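Jedgate Kids > How Stuff Works > Robots
Memolness: the two-arm robot that learns to clear a table
By Darnell Delacroix
Posted Apr 1, 2022
Reading time: one snack

OK, quick one this month. Lots of you wrote in after the February page about vacuum robots. Same question over and over: can a robot do the dishes? Sort of. Not yet. A bit. Let's go.

There's a kit called Memolness. A company called Idimach makes it and rents it out to schools, libraries and labs. You get two robot arms, a gripper for each one, some small cameras, a big box of cables and a book of instructions. 246 pages! I read most of it. Some of it on the bus.

What's an arm, anyway?

Look at your own. Shoulder, elbow, wrist. Wiggle each one. Those are joints, the bendy places. A robot arm has joints too, with a motor tucked inside each one. The motor turns, the joint bends. Bend a few together and the hand end goes where you want it. Try this: touch your nose with one finger, super slow, and notice how many parts of your arm have to move. More than you thought, right?

Your brain does all that without telling you. A robot needs a computer to work it out, joint by joint, many times every second.

And the hand end isn't much of a hand. It's called a gripper. Two fingers. They open, they close, that's the whole trick. Put on some big winter mittens and pick up a coin and you'll know how the robot feels (it doesn't feel anything, but you know what I mean).

So what does Memolness do all day? Kitchen stuff mostly. Pots, bowls, cups, plates, a toaster. Idimach calls these "table jobs." Stack the cups. Lift the lid. Put the toast on the plate. Jobs you can do half asleep.

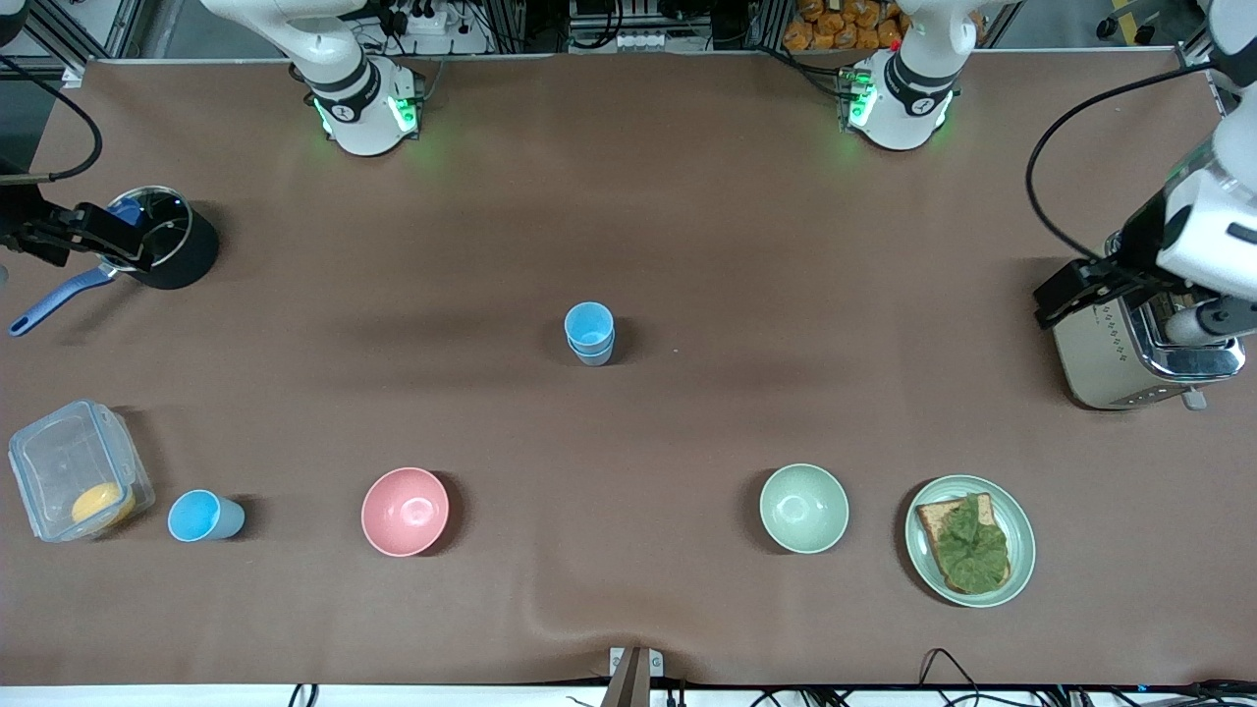
Table jobs sound easy. They are so not easy. Think about setting the table at home. You know what a cup is. You know it can stand up or lie down and it's still a cup. You know you don't squeeze a paper cup as hard as a mug. When did you learn that? Probably when you were a baby, throwing things off a high chair. Years of practice, all that throwing.

A robot starts with zero years. It has never seen a cup, never dropped one.

How it learns

Short version: by copying.

A person moves the arms. There's a pair of handles, you hold one in each hand, and when your hands move the robot's hands move too. A bit like a puppet, only with a computer in place of strings. You do the job, the computer remembers everything. Where the arms went, when the fingers closed, what the cameras saw. One go at a job is called a demonstration. Long word. I'll say "demo."

Then you do it again. And again. Cup over here this time. Bowl over there. Again! The computer looks through all the demos and hunts for the pattern. When there's a cup in this spot, the arm goes like so. When it's in that spot, like so. After enough of them it can make a good guess about a spot it has never seen before. That guessing is the learning part.

How many is enough? Idimach says to plan for about 2,000 demos for one new job. The team I visited had got to 1,986 and they were very, very ready for lunch.

(Where I visited: a lab in Park, a short ride from the Jedgate office. Nice people. Bring a sweater if you go, it's chilly.)

Eyes

Memolness has more than one camera, and they're in differnt places. One kind stays still and looks down on the whole table. That's the boss view. It's good for knowing where everything is. The other kind is small and rides along on the robot's wrist. When the arm moves, it moves.

Why both? Try another one. Hold your hand way up above a mug and close one eye. Can you tell exactly when your fingers are close enough to grab? Tricky. Now imagine you had an eye on your wrist, right behind your fingers. Much easier. Weird looking though.

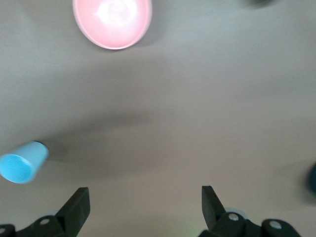 Picking things up is mostly about which way round they are. If a cup is standing up, you can come down from the top and pinch the rim, or pinch the sides. If it has tipped over, the rim is pointing sideways and your nice plan is no good any more. From the wrist camera you'd see a light blue cup lying on its side with its open end toward the left, and the gripper fingers wide apart at the bottom, and a pink bowl further off near the top. Now pretend you're the arm. Which way would you turn your wrist to grab that cup? Would you go across the middle, or try for the rim? There's more than one good answer. Ask somebody next to you and see if they pick the same one.

That's also why the demos need so much mixing up. If every single cup in practice is standing up nice and straight, the robot only knows about nice straight cups. Then real life comes along and knocks one over.

Shadows are another pain. You know a shadow isn't a thing. You'd never try to pick one up. But a camera only gets colors, lighter bits and darker bits, and a dark patch on a table could be a shadow or it could be a plate. The robot has to see loads of shadows in practice before it stops mixing them up. And here's the sneaky bit: the arm makes shadows itself! It moves, the shadow moves. Imagine if your own arm kept drawing on your homework while you were trying to read it.

Shiny things too. Light bounces off a smooth bowl and makes a bright white spot. Go find a bowl and a lamp, move the bowl around, watch the spot slide. The bowl didn't change color. The camera thinks maybe it did.

Is it any good?

My turn to try. I did the cup stacking job with the handles. First go, missed. Second go, missed and bumped the other cup. Third go, got it, shouted, got shushed. The handles are lighter than I expected and they get tiring up near the shoulders. Grown-up sized. If you're under ten or so you'll be reaching. I told Idimach this and they said a smaller pair is being worked on. No word on when.

Then we let the robot go on its own. It was slow. Really slow. It stops and sort of hovers before it grabs, like somebody choosing a donut. It stacked the cups fine while I was there. It had a terrible time with a lid. Lids are hard, they slide around and the knob is small and there's a whole pot under there that doesn't want to hold still. So one arm holds the pot and the other goes for the knob, and now you've got two arms that have to agree. Try patting your head and rubbing your belly. Like that, with soup.

Things I liked
Two arms! Lots of school kits only give you one.
The setup part of the book has drawings for every step.
The big red stop button. You hit it, everything stops. I hit it more than I needed to.
You can watch what the cameras see on a screen while you work.

Things I didn't
Cables. Everywhere. Bring tape.
The handles are too big for kids.
The book uses the word "calibrate" on almost every page and doesn't explain it untill near the end. (It means checking that the robot knows where its own parts are.)
You can't buy it, only rent it, and you have to ask them for the price. I asked. They said it depends.

Can I touch it?

With a grown-up who knows the kit, yes, the handles. Keep your hands off the table part when the arms are switched on. Long hair tied back, sleeves up, nothing dangly. The arms are stronger than they look and they don't know you're there. If something falls on the floor, stop button first, then pick it up.

Words from this page

Joint: a place where an arm bends.
Gripper: the robot's hand. Opens and closes.
Demo: one go at a job, done by a person so the robot can copy it.
Calibrate: see above, grumble grumble.
Table job: any small job you do on a table with your hands.

Be the robot

You need 2 people, a cup, a bowl and a scarf. One of you is the arm. Arm wears the scarf over their eyes and can only use a thumb and one finger. The other one is the computer and gives orders. Left. Down. More. Stop. Close. Get the cup into the bowl. No saying "just grab it"! A robot wouldn't know what that means. Swap over when you've done it.

After that, tip the cup on its side and go again. Use a plastic cup please. I used a glass one at the office and now I owe the kitchen a glass.

Want Memolness at your school? A teacher or librarian has to ask, kids can't sign up. They should write to Idimach and say how big the table is, they always ask that first. Leave room behind it for the arms' stands, and a plug close by.

Next month: elevators. How do they know which floor to stop at? Send me your questions before I write it this time.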